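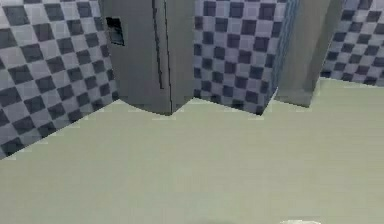 ## Ticket 3142: fridge alarm, staff kitchen

**Opened:** 10/18/21, Dulce Contreras
**Status:** waiting on Boltent

- Alarm goes off every 9 minutes. Door shut. I have shut it again, with feeling.
- Idun turned the dial from 8 to 4. Alarm unmoved, milk now warmer.
- Rang Boltent. Was told to switch it off and on. Did so. It beeped to say thank you.
- New door seal quoted at £200, arriving in November. Idun has moved her desk.
- Cheese relocated to the Arriaga office, where it is being "looked after".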